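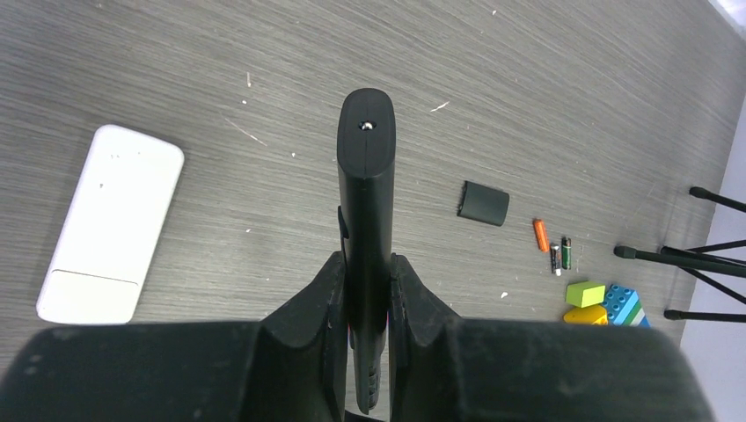

A small silver screw near the rounded end of a black bar.

How Does a Screw Hold Things Together?

A screw is a rod with a ridge wrapped around it. The ridge is called the thread. If you could peel the thread off and lay it out straight, it would form a long, gentle ramp. Scientists call a ramp an inclined plane, and it is one of the simple machines.

What the thread does

Turning a screw makes the thread slide along the material around it. One full turn moves the screw forward by the gap between one ridge and the next. This gap is called the pitch. A screw with a small pitch moves forward only a little with each turn, but each turn is easier to make. A screw with a large pitch goes in faster and needs a harder twist.

Why it stays put

Two surfaces pressed together resist sliding. This resistance is called friction. A tight screw is pulled slightly longer than it was before, like a very stiff spring. The stretch presses the thread firmly against the material, and friction keeps it from turning back. Shaking can weaken the grip. Screws on bicycles and washing machines are checked for this reason.

Wood screws and machine screws

A wood screw has a pointed tip and a sharp thread. It cuts its own path into the wood. A machine screw has the same width all the way down and fits into a hole that already has a matching thread inside. The two kinds should not be swapped.

Parts of a screw

Head: the wide end, where the tool fits.
Shank: the long part below the head.
Thread: the ridge around the shank.
Tip: the end that goes in first.

Try it

You need a sheet of paper, a pencil and a pair of scissors.

1. Cut the paper from corner to corner to make 2 triangles.
2. Color the longest edge of one triangle.
3. Hold a short side against the pencil and roll the paper around it.

The colored edge now winds around the pencil in the shape of a thread.

Words to know

Friction: the force that resists sliding.
Pitch: the distance from one ridge to the next.

Text by Homa Ebrahimi. Checked by Ettore Pace.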